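Moving Dad to memory care, what do they charge for on top of rent?

plumbline60
We toured Astetti in March and got a base rate, then a second sheet with "care levels" on it. Level 2 adds $400 a month. The director said Dad would be assessed after he moves in. Is that normal? I thought they did it before.

Koubek_S
They should do it before. My mother was assessed at home, and the level was in the contract we signed. Ask for it in writing. They also had a $1,000 community fee, not refundable.
Štěpánka

marlow9
Disagree a little. Ours did one before and another one 60 days in, and the second was closer to the truth. People act differently in a new place. My aunt went down a level.
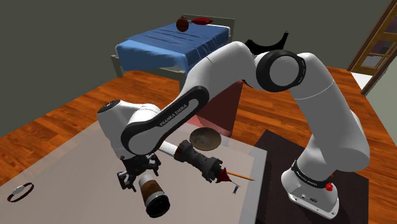
plumbline60 replied that going down a level sounded nice but the sheet only talked about going up, and asked whether anyone had gotten a cap on increases.

Koubek_S
No cap at Sokol. They have to give notice, but read how long. Also ask who supplies the briefs and gloves. We were billed for those separately and I didn't catch it until the third invoice.

marlow9
We buy our own supplies. Cheaper, but you have to keep up with it.

tess.in.ohio
Is he a veteran? Look at Aid and Attendance before you sign anything. The paperwork took us 9 months.

plumbline60
He is, Army. Calling tomorrow. I'll ask for the assessment first too.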